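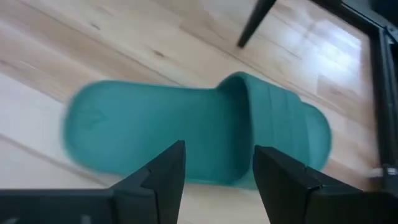

When do new episodes appear on Skatevero?
Episodes are posted at 19:00 UTC on the day of first broadcast. Subtitles in languages other than English follow within 19 hours.

Why is Vörös missing from my library?
The series is licensed for 2 regions at present. If your billing address is outside both, the title is hidden from search, and any saved episodes stop playing when their license is next checked.

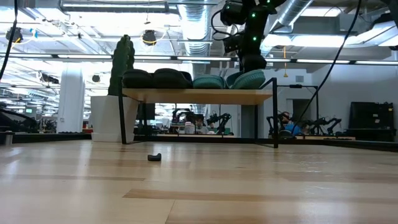
Changing the address in your profile does not change the region. The region is read from the payment card and updated once per billing cycle. Season two is due in June under the same terms.

Can I keep downloaded episodes after I cancel?
Downloads are encrypted and expire with the subscription. Episodes bought outright from the Riltisia store are separate files and remain playable.

How do I report an unauthorized copy?
Send the full URL and the episode number to the rights desk, attention Zsófia Fekete. The desk handles over 400 notices a week. Links to search results cannot be processed. 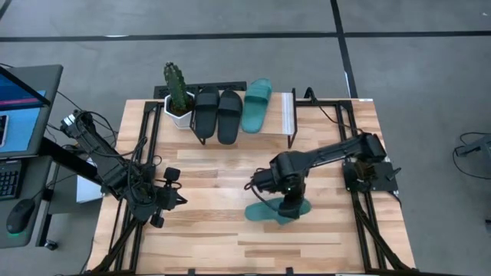

Playback and devices

Which resolution will I get?
The player selects it from measured bandwidth. To set it by hand, open Settings, then Video.

Last updated Mar 29, 2018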